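We use cookies to give you the best experience on our site. By continuing to browse, you accept our use of cookies. OK

Talking slots with the designer of Mudow

I caught up with the lead designer of Mudow on a Friday, over a video call, an hour before her team at Quinlan locked the final version. She was eating cereal at 2 p.m. and I liked her right away!

Mudow is a five reel video slot with a swamp theme (frogs, lanterns, a very grumpy heron), and I wanted to know why it pays the way it does. "We went with medium swings," she told me. "My first version was brutal. You could go 200 spins and see next to nothing, and our testers hated me for it."

The top prize is 500 times your bet, pretty modest next to some of the monsters out there. She didn't flinch when I brought it up. "People play this on the couch with chores half done. I want them to get a bonus before they have to get up again."

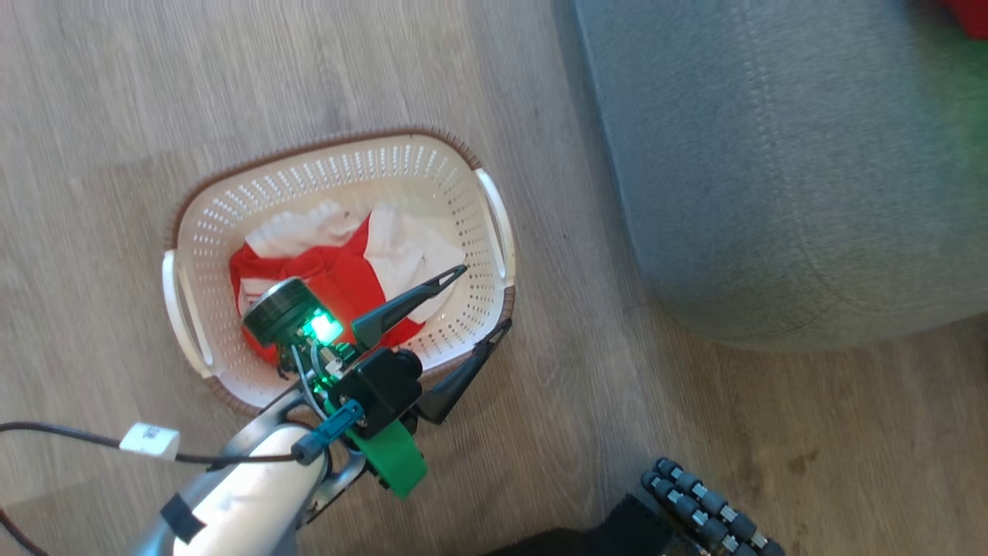 The bonus round

Three lanterns anywhere get you into the Night Market, where you pick between 2 paths. One has more free spins, the other has fewer but with sticky wilds. I always take the sticky wilds, and I told her so. She laughed. "Everybody says that, and then they write in to complain about it."

The heron was almost dropped, by the way. An early build had 415 separate bits of animation and ran like molasses on older phones, so plenty had to go. "I fought for the heron," she said. "I gave up a whole waterfall for him."

What's next? A follow-up called Gevville, set in a mining town, and she'd only say that it has a hold-and-spin feature. Mudow goes live at Prondbridge in August, with a free play version first.

Get new slot interviews in your inbox! Enter your email to subscribe. You can unsubscribe at any time.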